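Rezension: Leonilde Antunes, Wertende Sprache in Ausstellungstexten. Ein Handbuch zur Annotation. Verlag Ellery, Westitz 2022, 234 Seiten. 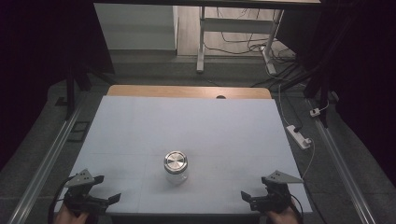
Das Handbuch richtet sich an Lehrende und Studierende der Angewandten Linguistik, die Bewertungen in kurzen Gebrauchstexten systematisch erfassen wollen. Grundlage ist das Korpus Solmont mit 500 deutschsprachigen Saal- und Objekttexten. Die Verfasserin unterscheidet zwischen ausdrücklicher und nahegelegter Wertung und ordnet beiden Ebenen insgesamt 33 Kategorien zu.

Kapitel 2 führt in das Annotationsschema ein. Die Definitionen sind knapp gehalten und durchgehend mit Belegen versehen. Besonders gelungen ist der Abschnitt über Gradpartikeln, in dem auch strittige Fälle wie „durchaus“ und „geradezu“ ausführlich erörtert werden. Für den Einsatz im Seminar ist dieser Teil ohne Einschränkung zu empfehlen.

Weniger überzeugt die Darstellung der Übereinstimmung zwischen den Annotierenden. Die Werte werden lediglich für das Gesamtschema mitgeteilt; eine Aufschlüsselung nach Kategorien fehlt. Ob sich etwa „Würdigung“ und „Einordnung“ zuverlässig trennen lassen, bleibt daher offen. Auch die Anleitung zur Software Lukon bedarf der Überarbeitung, insbesondere hinsichtlich des Exports überlappender Markierungen.

Das Register ist sorgfältig erstellt, das Literaturverzeichnis berücksichtigt vorwiegend englischsprachige Arbeiten. Institutsbibliotheken mit textlinguistischem Schwerpunkt wird die Anschaffung empfohlen. Für das Selbststudium sind Vorkenntnisse in der Korpusarbeit erforderlich.

Eingestellt am Sonntag, 27. Februar 2022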